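Stelano Club — kitchen table build, February gallery

Quick page so families and the Friday people can see what we've been up to. Sorry its thrown together, we had 40 minutes between cleanup and lockup. More words when we have time.

Short version: the club is teaching an arm to handle everyday kitchen stuff. Cups, plates, a basket, a box with a lid. We call the whole setup Nadusa (old team name, it stuck). Students pick the objects, write the task cards, run the arm, log what happened. Showing it at the Caltomora open house at the end of the month, if the scoring sheet ever gets finished.

THE TABLE

Brown top on the white table. Everything for the kitchen round goes on it — corn in the basket, plates in the rack, mug on its stand, storage box on the far side from the arm. Gripper has the white cylinder down at the glass, next to the pink cup. Water in the glass is a student idea. Go slow on this one!!
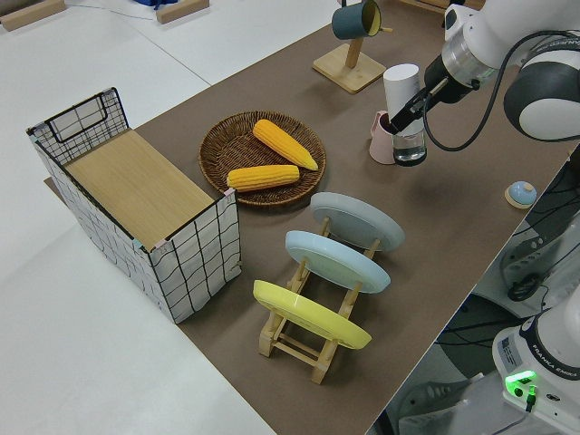
TASK CARDS

No pictures of these yet, scanner is in the other building. 12 cards in the deck, all handwritten, some hard to read. Favorites so far:

Mug off the peg and back on. Sounds easy. Peg is short, handle has to come in at the right angle, and the arm likes to approach from too high.

Plates by color. Yellow first, then sky blue, then the gray-blue one. Argument still going about whether the last two are different enough for the camera program. Might swap one.

Lid off the box, corn in, lid back on. Long card. Worth the most points. Lid has to land flat or it doesn't count.

Press the button. Every run ends with this one — if the button isn't pressed the run isn't over and the clock keeps going. We lost a good run that way in practice, so now it's written on the whiteboard in big letters.

THE LOG

239 runs in the notebook as of this week. Good ones and bad ones, both go in. Please write down the bad ones. A page that just says "dropped it" is no help to the next group, say where the gripper was and which card you were on.

New rule from the Fitzsimmons team, who visited last month and keep a much neater notebook than ours: same start layout for every run on a card. If you nudge the rack while resetting, put it back before you hit go. We're using pencil marks now, tape kept peeling.

HOUSE RULES, SAME AS ALWAYS

Max 3 students at the table during a run, everyone else behind the line.
Hands off the brown top while the arm is moving.
One person on the stop switch, and that's their whole job.
Water gets poured by whoever is running the card. Towel stays on the chair.

STILL TO DO

Finish scoring sheet
Print cards big enough for visitors to read
Pick wich two cards we show at the open house
Somebody bring a spare mug, any color

Club meets Friday right after last bell. New students welcome, no experience needed, closed shoes please. More pictures after the open house.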